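Wednesday, snack box

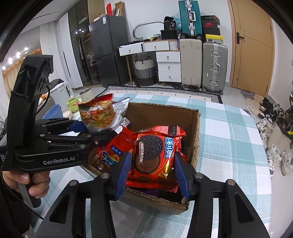
Oreos and the rest of the box, before supper.

Went through the snack box today. I had put it off since April and the cardboard is torn along one edge, so it won't survive another move. Oreos, the chocolate ones with the Chinese writing down the side. A small red bag with a yellow cone-shaped snack on the label. A bag of noodle snacks with the red top, which I would happily eat for lunch every day if my teeth allowed it.

Waltraud Gisler came by at 4:30 and we talked about the trip to Trestitz. She wants to take the early bus. I don't, but I said yes. The fare has gone up to 37 each way and the stall at the station closed over the winter, so we will bring our own food. Most of what's in the box can go in my gray backpack - the noodles will get crushed, but they taste the same.

Ordered more tea from Kokix. Order number ends in 504. They say 2 days, last time it was nine.

Supper was potatoes and the end of the cheese. Walked to the bridge and back afterward, 30 minutes, windy. My left knee is fine going out and complains coming home.

Still need to call Foulkes about the boiler and find a better box, one with a lid.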